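**Amunar opens parts sorting room in Grillton for repair workshops**

GRILLTON, December — Amunar, a supplier of small electrical components, has opened a new sorting room at its Grillton warehouse. The room will prepare used and surplus parts for repair workshops, technical schools and small producers which need only a few pieces at a time and can't buy a full carton.

Until now, mixed boxes of returned parts were stored by the company and sold by weight. Many buyers told us that they received good material in this way, but that they lost many hours in separating it. A valve was tangled with a cable, a circuit board was lying under a connector, and the person who needed one piece had to empty the whole box on the bench. From this month, the separation is done in Grillton before the parts are sold.

The work is organized on white tables with yellow plastic bins. Each bin receives one family of parts, for example solenoid valves or circuit boards, and a steel tray lined with white paper is used for the mixed material. The paper is changed with every new lot. It keeps small metal dust away from the boards, and dark leads are easier to see on it.
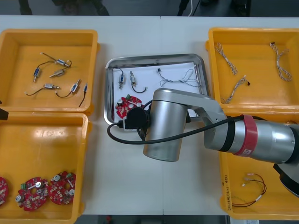 *Esposito*

The first lots contain mainly solenoid valves with their wires still attached, red circuit boards with capacitors and terminal blocks, short cables and wire harnesses. Amunar decided to leave the wires on the valves. Workshops often prefer to cut the leads themselves to the length they need, and a valve without leads is more difficult to test at home or in a classroom.

Parts are offered in two formats:

- **Sorted bag** — parts of one family only, 40 pieces.
- **Sorted crate** — several families, each in its own bag, 80 pieces in total.

Both formats carry a paper label with the family name and the lot number. Amunar doesn't promise that every piece in a lot is of the same model. Valves of different size and finish may come together in one bag, and the buyer should check the voltage and the thread before installation. Circuit boards are sold as they are, without a test, and this is written on the label also.

A second table in the room is reserved for wiring. Loose wires are the part of the work which takes the most patience, because they come out of the box in one knot. They are laid out on the white surface and separated by type: single wires, twisted pairs, and wires which end in a connector. Twisted pairs stay twisted. Connectors are not removed, even when their type is not known, and such pieces go in a bag marked "connector to be identified."
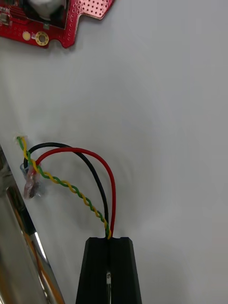
*Red and black wires with a twisted green-and-yellow pair on the white work surface.*

The room was prepared together with Mesen, a local firm which makes storage furniture and which supplied the tables and the shelves for the finished bags. The tables are all of the same height, so that bins can be moved from one to the other without lifting.

Technical schools in the Grillton area can ask for sorted crates at a reduced price until the end of the school year. Orders are accepted at the warehouse counter and by mail. Pick-up is possible every working day from 2 p.m., at the side entrance.

Workshops that wish to send their own surplus material for sorting are asked to contact the warehouse first — batteries, broken glass and parts with oil on them can't be accepted.

**About Amunar**

Amunar buys, stores and sells small electrical and electronic components for repair and for teaching. The company works from its warehouse in Grillton.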